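# Homance Plush Table Covers: Frequently Asked Questions

**What size should I order?**
Measure the tabletop and add the overhang you want on each side. For a table 102 cm long, a cover 110 cm long hangs 4 cm past each end. Covers are cut to a maximum length of 200 cm.

**Why does the color look different in the middle and at the sides?**
The cover has a raised pile. It reflects light according to the direction the fibers lie and how much light reaches them. Dusty pink reads as grayish mauve in shade. Brush the whole surface in one direction with a dry, soft brush to even it out.

**Can I use a mat on top?**
Yes. A flat mat gives a firm working surface and keeps wear off the pile. Smooth the cloth before placing the mat. A fold left underneath will lift the mat and can set into the fabric.
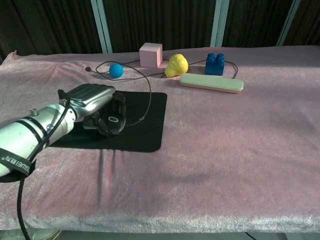 *Dusty pink cover with a black mat. A fold is visible in the cloth just in front of the mat.*

**How do I remove a fold?**
Lift everything off the affected area. Steam from the reverse side, then pull the cloth flat and let it dry fully. Do not iron the pile side.

**The edge is fraying. Is this a defect?**
Cut edges are not hemmed on the standard version, and light fraying is normal. Trim stray threads with scissors; do not pull them. Hemmed covers are sold under item 567.

**How do I keep the corners from bunching?**
Use table clips on the overhang, one near each corner. Clips are not included.

**How is it washed?**
Cold, gentle cycle, pile side in. No fabric softener. Hang to dry. Wash dark colors separately the first time.

**Who handles returns?**
Lesego Chauke at the Eide warehouse. Include the order number. Covers trimmed by the customer cannot be returned.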